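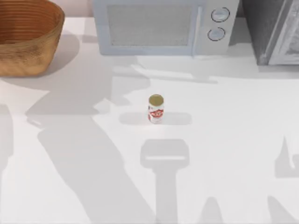

Round ridged basket and white microwave oven on a white countertop

Nirna Countertop Surface, Matte White

The Nirna surface is a solid countertop material supplied by Mundden for shared kitchens, staff break rooms and residential buildings. It is made in a single matte white finish and is cut to order from full sheets. Orders are accepted from property managers, contractors and individual owners.

Specifications
Finish: matte, one side
Thickness: 29 mm
Maximum length without a joint: 97 inches
Edge: square or eased
Backsplash: optional, supplied separately
Item number: 1563-N

Use and care
The surface should be wiped daily with a soft cloth and mild dish soap. Abrasive powders and steel pads will leave shiny marks on the matte finish and must not be used. Hot cookware should be placed on a trivet. Countertop appliances may remain in place permanently, provided that the clearance stated by the appliance manufacturer is kept on all sides.

Cutouts for sinks and cooktops are made at the Pomen workshop from a signed drawing. Cutting on site by other parties voids the warranty.

Ordering and delivery
Delivery takes 15 working days from approval of the final drawing. Orders that include a Hubáček undermount sink are shipped together with the sink and its mounting hardware. Sheets must be stored flat and indoors until installation.

Samples may be requested in writing from Gayan Hettiarachchi, Product Services. One sample per finish and edge type is provided free of charge. Additional samples are billed at the current rate.

Specifications on this page are valid from November 2019 and replace those in the March price list.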